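Rowing machine vs stationary bike for a dodgy knee?

Posted in: Home Cardio

hala_z
Hi all, long-time reader and finally brave enough to post! My physio has cleared me for cardio again after a fairly miserable winter with my left knee, and I've got room in the spare bedroom for one machine, and only one (my husband has been very clear on this). I loved the rower at the Hirkwood leisure centre before all this, but everybody at work tells me to get a bike. Has anyone been in the same boat, so to speak?

DevendraA
Welcome Hala! Bike, every time, at least to begin with. I did 11 weeks on an upright after my meniscus repair and the big thing was getting the seat height right. You want a slight bend at the bottom of the stroke. Too low and your knee will grumble at you all evening.

shanti_v
I'm going to disagree with Devendra, warmly! I found the bike far worse than the rower. What helped me was not coming all the way forward on the slide, so the knee never folded up tight. I put a bit of tape on the rail as a marker and stopped there. Damper on 3, nice slow strokes, radio on, lovely.
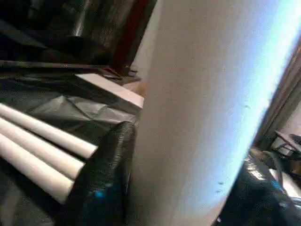
Reply 4
DevendraA
Fair enough Shanti, though I'd still worry about a beginner's form when they're tired. On a bike you can slump like a sack of spuds and your knee goes round the same way regardless.

ashok_c
Could you try both before you buy? Our gym does casual visits, and I spent most of November swapping between the two before I settled on a second-hand Praltix bike. I'd have put money on the rower being my favourite, but 13 minutes in my back always had something to say about it.

hala_z
Oh, you're all so kind, thank you. Ashok, I think I'll do just that, and I'll ask my physio about the tape trick as well. Shanti, does yours fold up? The spare bed has to come out when Mum visits.

shanti_v
It stands on its end, love, and it has little wheels at the front. Measure your ceiling first though, mine only just clears the light fitting!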